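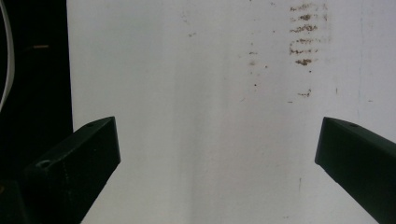
Two dark gripper fingers against a bright white background.

Public money for space science education should follow the pupils who have the fewest chances to meet it. At present it follows the missions. When a lander or a small satellite wins support, a share is set aside for school outreach, and that share is spent in the months before launch. Once the mission ends, so do the visits, the kits and the teacher training.

The Zevora lunar program shows the pattern clearly. Its outreach office reached 77 schools in 2 years, and the work was good. Teachers received lesson plans written by engineers, and students followed the testing of a vehicle that was meant to fly. Yet most of those schools stood within a short drive of the assembly hall. Districts farther out were offered a recorded lecture and a poster.

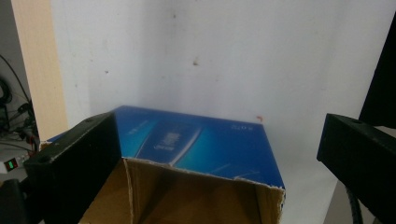

A box with a blue printed top, held between two black gripper fingers.

Kirsty Dunstan, who directed the Netus teacher fellowship until April, has argued that outreach should be funded on its own schedule, separate from any launch date. Her proposal deserves support. Under the fellowship, 18 teachers trained over a full school year and then returned to their districts with equipment they were allowed to keep. Their classes enrolled 1248 students, many in towns where no aerospace employer has ever opened an office.

Critics reply that a real mission is what draws young people in, and that a program without one will struggle to hold their attention. There is some truth in this. A launch is exciting, and no worksheet can replace it. But launches slip, and spacecraft are sometimes lost. A physics department that has built its year around a landing is left with very little when the landing is postponed.
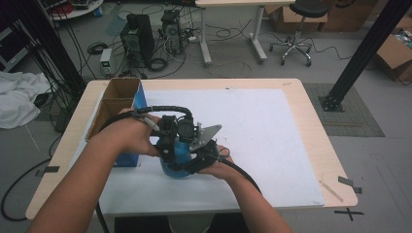

A sounder arrangement would place outreach funds in a common pool, open to every district and renewed on a fixed term. Mission teams such as Lahlou and Ultura would still contribute speakers and data — their engineers are often the best advocates the field has — but they would no longer decide which classrooms are served. Applications should be short enough for a working teacher to complete, and the results should be published by district.

The agencies have the authority to make this change in the next funding round, and they should use it.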